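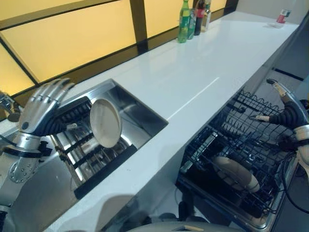 How long should a kitchen water softener last before the resin needs changing?
Ten to fifteen years in most houses, less if the supply has a lot of iron or chlorine in it.

Posted by marl_pit
That's from the leaflet that came with ours, but the engineer has quoted for new resin after six years. We're in Sturcombe, hard water, two adults and a teenager. The unit is a Grallard block salt model in the cupboard next to the dishwasher. For the last month or so the kettle has been scaling up again and the glasses come out cloudy. Has anyone had resin go this early?

Posted by tapwasher
Six years is early but I have heard of it. Before you pay for anything, buy a pack of hardness test strips. Test the softened tap and then the hard drinking tap. If both read the same, the valve is either stuck or in bypass. If the softened one is somewhere in between, it could be resin or it could be the meter set wrong.

Posted by Hob_Nobbler
Check the bypass first. Ours got knocked when we had the washing machine out and we spent weeks blaming the salt.

Posted by marl_pit
Bypass is fine, I looked at that on Wednesday. Strips ordered. The salt is going down, but slower than it used to.

Posted by oldstopcock
Salt going down slowly means it isn't regenerating as often as it should. That points to the meter or the control head. I would not let anyone sell you resin on that evidence.

Posted by fenlander19
I disagree with that. Ours used less salt because the brine line had partly blocked, so every regeneration was a weak one, and by the time we found out the resin was fouled as well. You can have both faults at once. We cleaned the line, ran two bottles of resin cleaner through and it was better but never right. New resin sorted it.

Posted by oldstopcock
Fair enough, but you cleaned the line first, and that cost you next to nothing. The order matters. What is the quote, if you don't mind saying?

Posted by marl_pit
£600 for resin and labour. He said a new machine would be more than £2,000 fitted and tried to talk me into a Ventura.

Posted by tapwasher
That's steep for resin on a domestic unit. Get a second price. Also ask whether he's taken a reading off the meter. Mine shows litres since the last regeneration if you hold the button down.

Posted by marl_pit
Found that, thanks. It says 1,444 litres. No idea if that's good or bad.

Posted by tapwasher
Depends on the size of the cylinder and how hard your water is. The manual will have a table near the back. If the table says it should have regenerated well before that, the control is your problem.

Posted by Hob_Nobbler
I had a Hisura for years and never touched it apart from putting salt in. Some of this is luck.

Posted by quietcistern
Slightly different view – is it worth softening at all? We took ours out when we moved the kitchen round and just descale the kettle with citric acid. I don't miss carrying salt.

Posted by fenlander19
It isn't really about the kettle. The shower and the boiler are where you pay for it.

Posted by marl_pit
Strips came. Hard tap is at the top of the scale, softened tap is about halfway. The table in the manual says it should go at 900 litres for our hardness, so someone has set it wrong or it has lost its setting. I've reset the hardness figure and started a manual regeneration tonight.

Posted by oldstopcock
Good. Do a second one tomorrow before you test again, and look in the salt compartment while it's filling. The water level should come up a bit.

Posted by marl_pit
Will do. I've told him to hold off on the resin for now.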